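Lacey Yeoman has been refitting kitchens in and near Fultthorpe since 2000, first with her uncle and then on her own. She works out of a rented unit behind the feed store. When I stopped by on October 11, 2018, she was sanding a drawer front and kept at it for the first ten minutes of our talk.

Most of her customers own older houses and don't have much to spend. They call wanting everything torn out. She usually tries to talk them into keeping the cabinets.

"If the boxes are square and the backs aren't rotten, leave them on the wall," she said. "A box is a box. People look at the doors and the counter. I've had folks ready to throw out solid wood and put in something that will swell up the first time the sink leaks."

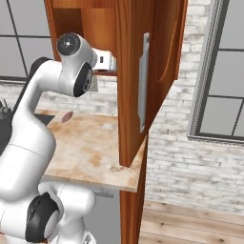
What does she check first when she walks into a kitchen?

The floor. Yeoman puts a four-foot level down in three or four places before she opens a single door. A floor that drops toward one wall means the base cabinets were shimmed, and the shims tend to be the first thing to go.

"After that I look under the sink, and then at the hinges," she said. "Hinges are cheap. I've fixed whole kitchens with a box of hinges and an afternoon."

She learned the finishing side from Alasdair Jardine, who ran a shop in the next county until his knees gave out. Jardine would not let her touch a spray gun for the first year. She wiped on stain with rags, one door at a time, and he sent back the ones he didn't like.

"I was mad about it then," she said. "I'd do a door over and couldn't see what was different. By the second winter I could see it."

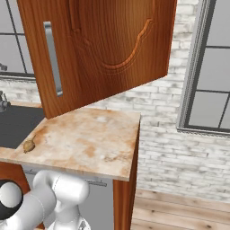
*Wood door with a raised panel and a long bar pull, over a mottled countertop.*

Hardware is where she and her customers argue most. She doesn't mind new pulls on old doors, but she wants the old holes filled properly before anyone drills again. She uses a two-part filler from Clorel and lets it sit overnight, even when the can says an hour.

Prices have gone up. A job she would have quoted low a few years back now takes more of her time just in phone calls. She charges $35 for a first visit and takes it off the bill if she gets the work. Refinishing a door and hanging it again runs up to $200, depending on how much old varnish has to come off.

I asked about help. She had an apprentice, Daichi Minami, who stayed through September and then left for a boatyard job. She was sorry to lose him and said the boatyard pays better.

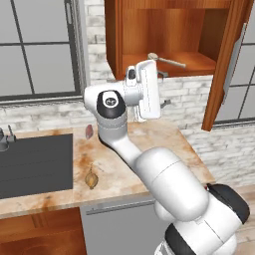

She has not replaced him yet. For now she takes one kitchen at a time and turns down anything that has to be finished by a holiday. The people who want Thanksgiving dinner in a new kitchen start calling in the fall, and she tells them January.

"They don't like hearing it," she said. "Some of them go with somebody else, and that's fine. A couple of them call me back in the spring."

Her own kitchen still has the cabinets that came with the house. Two of the doors don't match. She has had replacements cut and leaning against the wall of the unit for a while now, and she pointed them out to me on the way to my car.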